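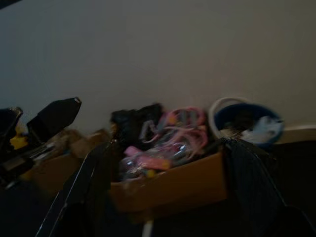 Clearing the Back Room on Rilleck Street

Gallery posted 07/01/2023

We spent most of January trying to get to the end of the back room before the shelves went up. It had been used for storage since we moved in, and by last winter it held tools, toys, cleaning things, cords, old clothes and a good deal of paper. The room is small. Everything had to be pulled forward, sorted and either put back or taken out of the house.

The notes below go in the order we worked. The new shelving is the Turnadard wall kit, in the 40-inch width.

The mixed boxes
Cardboard boxes had become the default place for anything without a home. Cords went in with toys, and fabric went in on top of both. We emptied each one onto a sheet and threw the worst of the boxes into the recycling.

Cords
Untangling took an entire evening. Anything we could match to a device got a loop of tape with the name on it. The rest sat in a bag for a month and then went to the electronics drop-off on Karunaratne Avenue.

Toys and loose parts
Small plastic pieces turned up in nearly every box. Complete sets went to a cousin's kids. Odd parts are in a jar, in case the rest of something appears.

Rags and cloths
Old towels and sheets, cut down to a useful size. They used to live in whatever bucket was closest, and now they have their own bin by the door.

Buckets
We kept 2 and gave the others away. One is for floors and one is for the yard, and they do not get swapped.

Hand tools and clamps
These were the heaviest things in the room and the hardest to store. They now hang from a rail, with the clamps at the far end so they don't catch on sleeves.

Clothes
Mostly work clothes and a few bags that had been stuffed with other bags. Some went to donation. Anything with paint on it stayed.

Paper
Manuals, receipts and a stack of Cliltus seed catalogs. We kept the manuals for things we still own. The catalogs were hard to part with, but they went too.

The walls
Washed down with warm water and a little dish soap. We had planned to paint, then decided to leave the color alone until the spring.

Shelves, first try
The bottom shelf went in too low for the tall bins to fit under the next one. Moving it meant 3 new holes and some filler – measure the bins before you drill.

Shelves, second try
Heavy things low, cords and tape at eye level, holiday decorations on top. Each bin has a label on the short side.

What is left
One box of things we couldn't decide on, with the lid taped shut. We'll open it again in the summer. The light fixture still needs replacing, and the door sticks when it rains.

Back to all galleries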